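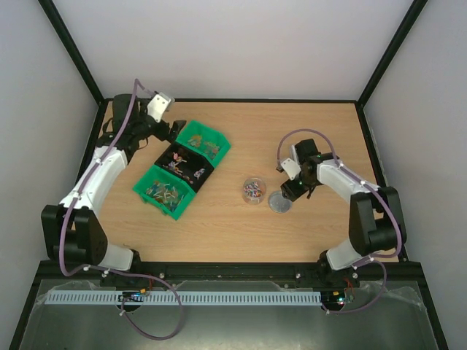

Ordenar piezas pequeñas: bandejas, botes y un poco de método

Publicado el 24 Sep 2023 en Taller y casa

Todo el mundo tiene un cajón donde acaban las cosas diminutas: tacos, conectores, cuentas, trocitos de cable, tornillos de un mueble que ya no existe. Mientras son pocas no molestan. El problema llega cuando hace falta una y hay que volcarlo todo sobre la mesa para encontrarla. Estos consejos sirven para la mesa del taller, para la de costura y para la de la cocina si no hay otra.

Antes de empezar

Despeje la mesa entera. Clasificar piezas pequeñas en una esquina libre, entre la taza y el correo, acaba con la mitad en el suelo. Si la superficie es lisa y clara, mejor: las piezas oscuras se ven enseguida y las claras se encuentran pasando la palma de la mano. En una mesa oscura ponga debajo una sábana vieja o un pliego de papel de embalar.

Barra el suelo antes, no después. Si cae algo, se verá.

La luz debe venir de un lado. Con una lámpara justo encima las piezas casi no dan sombra y cuesta distinguir un taco de otro de medida parecida.

La bandeja de clasificar

Una bandeja con pocos compartimentos grandes da mejor resultado que una caja de muchas casillas. Con tres basta para una primera vuelta. En la caja de veinte casillas uno se pasa la tarde decidiendo dónde va cada cosa, y cuando aparece la categoría veintiuna hay que volver a empezar.

Conviene que los compartimentos no sean todos del mismo color. Sobre un fondo negro destacan las piezas blancas, rosadas o lila; las negras y marrones se pierden, y para esas va mejor un fondo vivo, verde o amarillo. Si su bandeja es de un solo color, recorte un trozo de cartulina y póngalo en el fondo de una de las secciones.

Las paredes inclinadas ayudan a sacar las piezas con un dedo, arrastrándolas hacia arriba. Con paredes rectas hay que pellizcarlas una a una o dar la vuelta a la bandeja. Yo usé durante años una Plollico de paredes rectas y terminaba siempre sacando los tacos con una cucharilla.

Coloque la bandeja en diagonal respecto al borde de la mesa si trabaja sentado. El brazo entra mejor y se llega al fondo sin pasar la manga por encima de lo que ya está ordenado. Los zurdos, con la inclinación contraria.

Montones dentro de un mismo compartimento

No hace falta una pared entre dos montones. En un compartimento ancho caben dos o tres grupos sin que se mezclen, siempre que no se mueva la bandeja. Deje dos dedos de separación y no los haga altos: un montón alto se desmorona y hay que separarlo otra vez.

Cuando una categoría crece mucho más que las otras, dele el compartimento entero y traslade el resto. Suele pasar con las piezas alargadas – palitos, varillas, bridas – que se cruzan unas con otras y ocupan más de lo que parece. No intente alinearlas sobre la bandeja. Sáquelas al final, a puñados, golpee las puntas contra la mesa como si fueran espaguetis y átelas con una goma.

Primero por forma, después por color

Es la regla que más tiempo ahorra. El color llama la atención y casi todos empezamos por ahí, pero lo que se busca después suele ser una forma o una medida: el taco del seis, el conector en T, la varilla larga. Si ordena por color, tendrá que buscar esa pieza en cinco sitios.

Hay excepciones. Las cuentas y los botones se buscan por color. También las piezas de mosaico. Y los tacos de algunas marcas llevan un color por medida, con lo que da lo mismo una cosa que otra.

Hágalo en dos vueltas. En la primera, solo tres grupos: lo alargado, lo redondeado y todo lo demás. No se detenga en las dudas, échelas al tercer grupo. En la segunda vuelta se trabaja cada grupo por separado, con la bandeja vacía.

El bote de lo mezclado

Tenga al lado de la bandeja un bote redondo transparente, bajo y de boca ancha, para lo que está sin clasificar. Se coge de ahí un puñado, se reparte y se coge otro. Volcar todo el contenido de una vez solo sirve para asustarse.

Que sea bajo importa. En un frasco de conserva la mano no entra, y lo que queda en el fondo se queda en el fondo durante meses. Los de crema sirven bien una vez lavados; yo aprovecho los de 100 ml para arandelas y los anchos para mezcla. Los botes Natuline que tengo en el taller cierran a rosca y se apilan, aunque la etiqueta se despega fatal. Con aceite de cocina y media hora de paciencia sale.

Deje la tapa plana sobre la mesa, junto al bote y siempre en el mismo sitio. Parece una tontería hasta que hay que recoger deprisa y no aparece. Además, boca arriba sirve de platillo para las dos o tres piezas que no se sabe qué son.

Qué herramientas usar

Los dedos, casi siempre. Para lo muy pequeño:

– Unas pinzas de punta plana. Las de depilar resbalan con el plástico.
– Una tarjeta caducada, para empujar montones sin levantarlos.
– Un pincel seco y ancho para los restos.
– Un imán metido en una bolsita de plástico, si hay metal mezclado. Se pasa por encima, se pega lo que se tenga que pegar y al dar la vuelta a la bolsa cae todo junto.

Para abrir blísteres y cortar bridas no coja el cuchillo de la cocina. A mi mujer le estropeé así la punta de un Sabatier y todavía sale el tema en las comidas. Unos alicates de corte pequeños hacen el trabajo mejor.

Dónde guardar lo ya ordenado

Bolsas con cierre para lo que se usa una vez al año. Botes transparentes para lo de cada semana. Cajones pequeños, solo si van etiquetados por delante, porque un cajón sin etiqueta se convierte en el cajón de antes.

En la etiqueta ponga la medida y para qué sirve: «Tacos 6, pared hueca». «Tacos varios» no le dirá nada en mayo, cuando toque colgar la estantería. Escriba con rotulador permanente sobre cinta de carrocero; se lee bien y se quita sin dejar restos.

Guarde una pieza de muestra pegada por fuera con cinta. Es lo más rápido para quien no conoce los nombres.

Las cajas Prollow con separadores móviles están bien para viajar con ellas, pero revise que los separadores lleguen hasta la tapa. En la mía quedaba una rendija y después del primer trayecto en coche las arandelas finas se habían pasado al lado de los tornillos.

Cuánto guardar

Menos de lo que se cree. Malcolm Haslam, vecino mío y jubilado de una ferretería, contó un invierno lo que tenía en sus latas: 267 tacos de la misma medida. En el año anterior había gastado 4. Se quedó con un bote y llevó el resto a la escuela de oficios, donde los gastan en prácticas.

Un bote por medida es un límite razonable. Cuando está lleno, lo que sobra se regala. Lo roto, lo deformado y lo que lleva años en el montón de «no sé qué es» puede irse sin remordimiento, con una salvedad: las piezas que parezcan de un electrodoméstico guárdelas en una bolsa aparte con la fecha.

Si hay niños o animales en casa

Trabaje con la puerta cerrada y no deje la bandeja a medias en una mesa baja. Si tiene que interrumpir, tape la bandeja con otra del mismo tamaño o con un paño y súbala a un armario. Al terminar, pase la mano por debajo del borde de la mesa y por el asiento de la silla. El aspirador, con una media fina sujeta con goma en la boca del tubo, recoge lo que haya rodado sin tragárselo.

Limpieza de la bandeja

Agua templada y jabón de platos. Un cepillo de dientes viejo para las esquinas, que es donde se junta el polvo. Nada de disolvente en plástico de color, lo deja mate y pegajoso. Séquela boca abajo sobre una rejilla antes de volver a poner metal dentro.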